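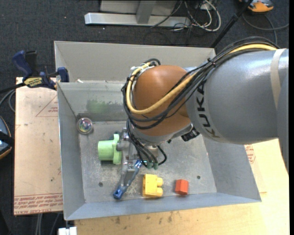

By Renata Krajewska, Office of Public Integrity, Trellgate County
Reviewed by Afiq Subramaniam, Permits and Inspections
Updated 8 Jul 2023

Household Tips: Permits, Inspectors and Payments

Residents who remodel a kitchen, wire a garage workshop or replace a water heater will deal with the county at least once before the work is finished. Most of these dealings are brief and correct. The tips on this page are intended to help households keep their paperwork in order, pay only what is owed, and know what to do if a county employee, an elected official or a contractor asks for something improper.

The page applies to homes in Fidport and in the unincorporated parts of Trellgate County. Residents of Marinho have their own building department and should ask at the town hall there.

Before the work starts

Find out whether the job needs a permit. Painting, replacing cabinet doors, laying floor tile and fitting shelves do not. Moving a sink, adding a circuit, cutting into a bearing wall or venting a range hood through the roof does. If the answer is not clear from the permit list, write to the permits desk and keep the reply.

Apply in the name of the property owner whenever possible. A contractor may file for you, but you should see the completed form before it goes in and keep a copy of it. Check the street address, the parcel number and the stated cost of the work. A stated cost that is far below the contract price is a false statement on a county form, and the owner's name is on it.

Ask every bidder to list permit fees on a separate line. The line should match the county fee schedule to the dollar. Words such as "expediting," "courtesy" or "handling at county" have no meaning in the schedule and should be explained in writing before you sign.

Get more than one bid. If a county employee recommends a particular plumber, electrician or cabinet shop, you are free to ignore the recommendation. Employees in Permits and Inspections are not allowed to recommend contractors at all.

Setting up a project folder

An accordion file or a plain three-ring binder is enough. Keep it in the house and not at the work site, where dust and damp will ruin it. A kitchen drawer away from the sink is suitable. The folder should hold:

The signed contract and any change orders
The permit, or a copy if the original must be posted
Every receipt from the county
Inspection slips, including failed ones
Printed copies of emails and text messages about the job
A log sheet

The log sheet matters more than people expect. Rule a sheet of paper into four columns for date, name, what was said and what was paid. Fill it in on the same day, in ink. Write down the words used as closely as you can remember them. "He asked for cash" is less useful than the sentence he spoke.

Thermal paper receipts fade, especially near a stove or in a sunny window. Photocopy them in the first week and staple the copy behind the original. Do not laminate them, as the heat turns the paper black. Do not use clear tape across the printed figures either.

Photographs of walls before they are closed up are worth keeping with the folder. They show where the pipes and cables run, and they settle many later arguments with an inspector. Write the room and the wall on the back of each print.

Paying fees

The county takes payment in three ways: at the cashier's window on Fosari Street, by mailed check, and through the online portal. It takes no payment in the field. An inspector who comes to your home carries no receipt book and has no authority to accept money for any purpose, including a reinspection fee or a fine.

The basic residential permit costs $90. A reinspection after a second failed visit costs $51. Larger jobs are charged by the value of the work, and the full table is posted at the cashier's window and in each branch library. If you are quoted a different amount, ask to see the line in the table.

Make checks payable to Trellgate County and to no other name. Write the permit number on the memo line. Do not leave the payee blank for someone to fill in later.

Ask for a numbered receipt and read it before leaving the window.

On inspection day

Clear a path to the work. Move boxes, bicycles and garbage cans away from the electrical panel, and leave the access door under the sink open with the contents of the cabinet taken out. Shut dogs in another room. Have a working flashlight and a step stool within reach.

Ask for the inspector's county identification and write the name in the log. A real inspector expects to be asked.

Be present for the visit if you can, even when the contractor says there is no need. If you cannot, ask an adult member of the household to be there and to take the slip.

Offering coffee or a glass of water is fine. Gifts are not. County employees may not accept meals, gift cards, tickets, tools, leftover lumber or holiday bottles from anyone whose work they inspect, whatever the value. Please do not put them in the position of having to refuse. The same rule covers free or discounted labor, such as an offer from your contractor to fix something at the inspector's own house.

If the work fails, the slip must give the section of the code and a short description of the fault. "Not acceptable" by itself is incomplete, and you may ask for it to be rewritten on the spot. Pin the slip to the inside of a cabinet door until the repair is done, then move it to the folder.

If someone asks for money or a favor

Stay calm and do not argue. You do not have to say yes or no. A sentence such as "Please put that in writing" is sufficient and commonly ends the conversation.

Do not pay, even a small sum, and even if you intend to report it afterward. If you have already paid, report it anyway. Residents who come forward promptly are treated as witnesses in most cases, although this office cannot promise that outcome and the decision belongs to the prosecutor.

Write the log entry before doing anything else. Note who was in the room. Save voicemail and text messages on the phone and do not forward them to friends or neighbors. Do not set up a trap or a hidden recorder on your own. Call first and ask.

Requests sometimes come through a third person. A contractor may say that the inspector "likes to be looked after," or that a council member's relative can speed up a variance. Treat these remarks as you would a direct request. In some cases the official knows nothing about it and the contractor keeps the money, and this is also an offense.

How to report

Reports may be made by letter, at the counter on Fosari Street, or by calling the county switchboard and asking for extension 1638. You may leave your name out. Reports with a name are easier to follow up, and the name is kept out of the file that is shown to the department concerned.

Bring copies and leave the originals at home in the folder. The office will send a written acknowledgment within 11 working days. It will carry a file number, which should be copied onto the log sheet.

A report does not delay your permit. If an inspection is due while a file is open, another inspector will be assigned to the address.

After the job

Keep the folder for as long as you own the house, and hand it to the buyer when you sell. The final inspection slip and the closed permit should be at the front. Contract papers and payment records may be moved to a closet or a dry shelf in the basement, inside a lidded plastic box, well off the floor.

Check in October, when the county posts its yearly list of open permits, that your address is not on it. A permit left open by mistake can hold up a sale or a refinance. The permits desk can close it the same day if the final slip is shown.

Printed copies of this page and blank log sheets are available at the cashier's window free of charge.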